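Subject: Re: [home-automation] Are machines ready for household chores?
From: Filipa Valente
To: home-automation list
Date: 11/24/18

Dear colleagues,

I am replying to the message from Ulises Gaete, which I quote in part for those who joined the list after it was sent.

> The board of the Suvalness residence has asked whether any supplier
> can offer a machine that will take over laundry room work within the
> next budget period. Cavex has sent us a brochure that speaks of
> "full chore coverage." Before we reply to them I should like to know
> what members of this list consider realistic. Our laundry room
> handles 874 loads in an ordinary month, and the staff spend a good
> part of each shift on fetching, measuring and putting away.
>
> U. Gaete

The Rosbridge working group has discussed this question at two meetings and has agreed that I should set out its position. It is a cautious one.

Our first remark concerns the word "chore." A load of laundry is a chain of small tasks, and the machines already in the room perform only the middle of it. Sorting, treating stains, picking up the detergent, opening it, pouring the right amount, closing it and returning it to the shelf all remain with a person. A supplier who claims full coverage should be asked to name each link in that chain and to state which of them the machine has completed in a working laundry, without an engineer standing by.

Our second remark concerns bottles. Members outside the field are often surprised that so much effort is spent on them. A detergent bottle is smooth, its weight shifts as the liquid moves, and it becomes lighter over its life. A hand that holds a full bottle securely may squeeze an almost empty one too hard. The label and the cap must also face the right way before anything useful can be done -- and turning a bottle in the grip is a good deal harder than lifting it. The group regards picking up a bottle that lies on its side as a fair first test, and a modest one. It says nothing yet about pouring.

Our third remark concerns time. A trained member of staff can fetch and measure detergent for 2 machines in less than 60 seconds. We have not seen a general-purpose arm approach that figure on a bottle it had not been prepared for. Speed may improve quickly. Reliability is the greater concern, and we would ask any supplier for the record of 1,000 consecutive attempts, failures included, before discussing price. A short film of one good attempt is of little help to a board.

The group therefore advises Suvalness as follows. Do not sign for chore coverage in this period. Fixed dosing pumps plumbed to the washers would remove most of the measuring work, and they have been in ordinary use for years. If the board wishes to follow the progress of robot hands, it may invite Cavex to give a demonstration in April, using the bottles the residence buys and in the room where they are kept. The Gallardo site has offered to share the checklist it uses for such visits, and I can forward it on request.

I add three photographs of bottle handling with robot hands, to show the kind of work under discussion.

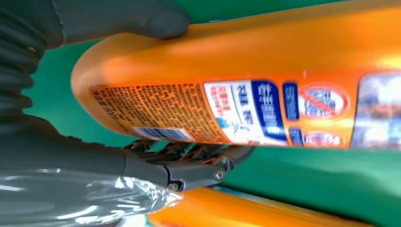
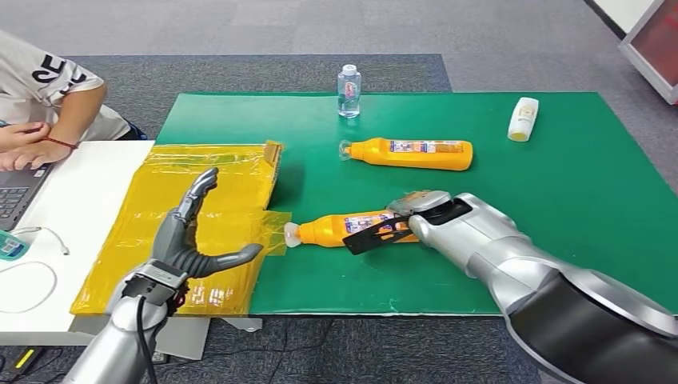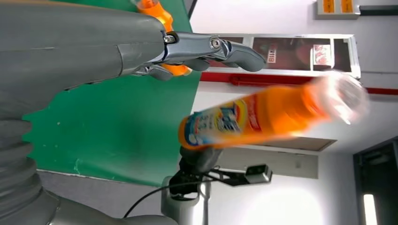
Dinesh Chowdhury has asked me to add a reservation of his own, namely that the group is too quick to recommend pumps. He points out that a pump does one job in one place, and that a residence with several small laundry rooms would pay for the plumbing several times over. In his view a slow machine that can be wheeled from room to room might be worth having even if it needed help with one bottle in ten, provided that the help took only a moment. He would prefer the board to put that question to Cavex in writing and to compare the two costs side by side.

The group has not taken a position on this point. Comments from members who manage more than one laundry room would be welcome on the list -- please keep the subject line unchanged so that the replies stay together.

With kind regards,

Filipa Valente
for the Rosbridge working group

2 replies
Share 0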